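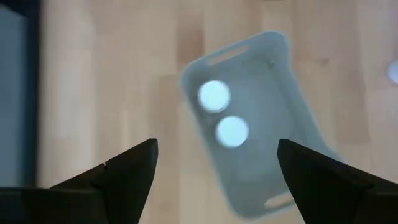 4.3 Recording demonstrations with the wrist camera

This section covers the basket task set in the Dorkuvport recorder. Read section 4.2 first if the arm has not been homed since it was last powered on.

Before you start

You need the teach handle, the light blue basket and the two white disks. The wrist camera must show both fingertips at the bottom of the view, with the gap between them clear. If only one fingertip shows, the camera bracket has turned and must be reset (see 3.6).

Caution: Keep hands, sleeves and cables away from the fingers whenever the status light is green. The fingers close without a warning tone.

Setting the scene

1. Put the basket on the floor within reach of the arm. Any angle is fine. Do not line it up with the floorboards every time.

2. Lay both disks flat in the basket. Leave a small gap between them so the fingers can go down on either side of one disk. For the first 50 episodes the disks must not overlap.

3. Move the arm to the start pose by pressing Home twice. Both the basket and the disks should be in view. One end of the basket may be partly hidden by a finger - this is acceptable as long as both disks can be seen whole.

4. Check the exposure. White disks on a pale basket tend to glow at the edges. If you can't tell where one disk ends and the next begins, lower the exposure one step and look again. Do not change it in the middle of a batch.

Note: Focus is fixed. Things on the floor look soft from the start pose and get sharper as the arm comes down. Do not turn the lens ring.

Recording an episode

5. Type your operator name and the task code. Use the same spelling every time. The index treats "M. Rees" and "Morfudd Rees" as two people.

6. Press Record and wait for the counter to start.

7. Guide the arm down to one disk, close the fingers, lift the disk clear of the basket rim and set it down on the floor outside. Move at a steady pace. Short stops are fine, but a stop of more than a few seconds will be flagged.

8. Do the same with the second disk, then press Stop.

9. Mark the episode Good, Retry or Failed. A dropped disk that you picked up again is Retry. Keep Failed episodes; the training script uses them separately.

10. Turn or shift the basket before the next episode, and change which disk you take first.

Caution: Do not move the basket by pushing it with the fingers. The rim can catch in the notch on the finger and bend the mount.

Batches and upload

A full batch is 100 episodes. The recorder saves after each one, so you can stop partway and come back. Upload to Shokri at the end of the shift, and no later than 5 p.m. on Friday. The July set closed with 2,385 episodes, of which 425 were marked Retry.

If an upload stalls, leave the recorder on and call Setareh Sharifi. Do not copy the files by hand - the time stamps will change and the batch will be rejected.

Questions about task codes go to Gilberto Marulanda. Bracket and finger repairs are covered in section 7.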